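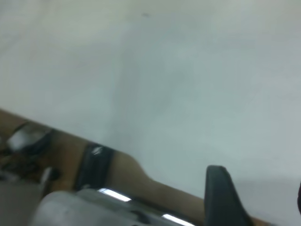 Kelero Club Gripper Kit (parallel, two finger)

In stock. Ships flat in one box. Club price applies to schools, libraries and after-school groups, just put your group name in the order notes.

Item number 1551
Replaces the old starter gripper
Fits: Brakora bench arms, and most small arms with the adapter plate (sold separately, item 3717)

Hi, I'm Rizwan Butt, and I've been running the after-school robotics club in Skedville for five years now. I put this kit together with Yasir Arain, who does all our machining, and I write these pages myself, so if something is unclear it's my fault and you should email me.

We made the first version because our kids kept outgrowing the hobby-store grippers by the second month. You know the ones, plastic gears, a servo that sings at you, and they'll pick up a foam cube all day long but ask for anything with some weight at one end and it just droops. I wanted something my students could bolt on in September and still be using when the spring meet came around. (They do! Our oldest one has been through three groups of students and it's on its second set of finger pads.)

What it does

It opens, it closes, and it tells you how far closed it is. The fingers travel 80 mm between them, which is enough for a soda can, a paint roller handle, a rolled-up T-shirt, most of the stuff kids bring in from home to try. You can set the closing force in software or with the little dial on the back. I'd start low on the dial. We have a drawer of crushed ping-pong balls from the year we started high.

There's a mount at the wrist for a small camera, with the screws included. The camera isn't included, sorry, every club seems to have a favorite already and I got tired of taking them back.

What's in the box

Gripper body, assembled and tested on Yasir's bench
Two fingers, black, with spare pads
Wrist mount for a small camera
Power and data cable with strain relief
Hex keys in the sizes you need
Printed build guide and the student workbook

The workbook

This is the part I'm proudest of, so bear with me. It's a set of short projects, each one meant to fill a club session and leave time for cleanup. The early ones are blocks and cups. After that we get into what my students call the handle projects, and those are where it gets fun.

The idea is simple enough. Find something with a wide part and a narrow part, like a wooden spoon or a bat or a hairbrush, and pick it up by the narrow part. Students have to drive the arm in at an angle, get a finger on each side of the neck, close, and lift without the heavy end swinging down and hitting the table. It sounds easy and then they spend a whole afternoon on it, and they argue, and somebody draws a balance diagram on the whiteboard without being asked. I love that session.

A few things we've picked up from doing it a lot:

Come in slow for the last bit. The camera sits so close to the fingers that everything near it goes soft, and new drivers tend to guess.

Leave the table clear on the side you're closing toward. A finger that bumps a cable on the way down will put your whole approach off.

If the object slips, try moving the grip toward the heavy end before you turn up the force. Half the time that fixes it -- and it's kinder to the pads.

Save every run, good and bad. Our students go back through the wrist camera recordings on the big monitor at the end of the session and call out where they'd have stopped the arm. The bad runs get the most discussion by far.

Setting it up

Plan on one session for the build if your students are in middle school, less if they're older. The body comes together already, so really it's the mount, the fingers and the cable. Route the cable on the outside of the arm and leave a loop at the elbow. I've seen groups pull it tight because it looks neater, and then the first big turn yanks the plug out.

The software runs on an ordinary laptop. There's a blocks version for beginners and a Python version for everybody else, and you can switch between them in the middle of a project if part of your group is ready to move on.

Competition use

The kit meets the open class rules for the Siddiqui Cup, pads included. If you swap the pads for something stickier, check with your event first. We got a talking-to over some shelf liner once and I'd like to spare you that.

Repairs and spares

Pads and fingers are stocked all year. If a motor goes, send the whole body back and Yasir will fix it and mail it out again, normally inside a week, slower in spring when every club on our list breaks something at the same moment. Please take the camera off before you mail it -- we've got a small pile here and no idea where they go home to.

Questions I get a lot

Can two groups share one kit? Sure, we did it for a year. Get a second set of fingers so one group can be fitting theirs while the other is driving.

Is it loud? Quieter than the starter gripper. You can talk over it.

Will it fit my arm? If it's a Brakora bench arm, yes, straight on. If it's something else, send me a picture of the end plate with a ruler next to it and I'll tell you whether you need the adapter.

Do you sell the workbook by itself? Yes, as a printed copy. Put "workbook only" in the order notes and I'll send you the price.

Orders placed before noon usually go out the same day. Clubs can pay by purchase order, and I'm happy to hold a kit for you while the paperwork goes through.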